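Home Explore Alerts Messages Profile

Saltevport Bench Notes
@saltevport_bench

1/ Shoe tidying has taken over July. The task for Fesgate is simple to say: pick the shoes up off the floor and put them on the rack. I drive the arm by remote control and every run gets recorded.

2/ Target is 600 good runs. A good run means no drops and no long pauses while I work out which way the wrist is turned.

3/ Trainers are harder than slippers. Knit fabric gives when you squeeze it, so the fingers close further than you expect. Laces are worse. I leave them undone because that's how people leave them. 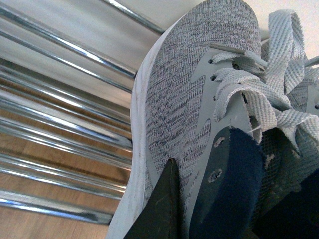 4/ I've also slowed my hands down. My early runs were quick and jerky and the policy copied the jerks. I threw out the first 47 and started again, so the folder numbering begins at 48 and will annoy me for ever.

5/ Someone asked about grip points. For a trainer I go for the collar if I can reach it. Heel is second choice. I avoid the toe, it's too round and the shoe swings.

6/ Both views are saved, the wrist one and the wide one. When I'm driving I mostly watch the wide one and switch to the wrist for the last few centimetres.

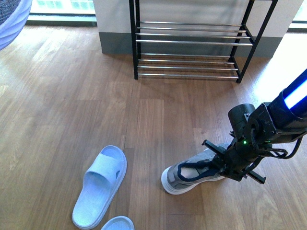 7/ Start positions get changed by hand before each run. Shoe on its side, shoe upright, slippers nearer or further off. If I leave them alone for a dozen runs the model just learns the spot on the floor.

8/ Session length is 7 runs, then a break. After that my thumbs go and the data gets sloppy.

9/ Doãn uses the same format, so the older Floltusum sets can be mixed in. That would bring it to 2170 runs. I'll train with and without them and post both.

Related
Folding tea towels by remote, part 2
Why I stopped using the foot pedal
Floltusum: 1047 runs of cups and saucers
Cable ties and how many is too many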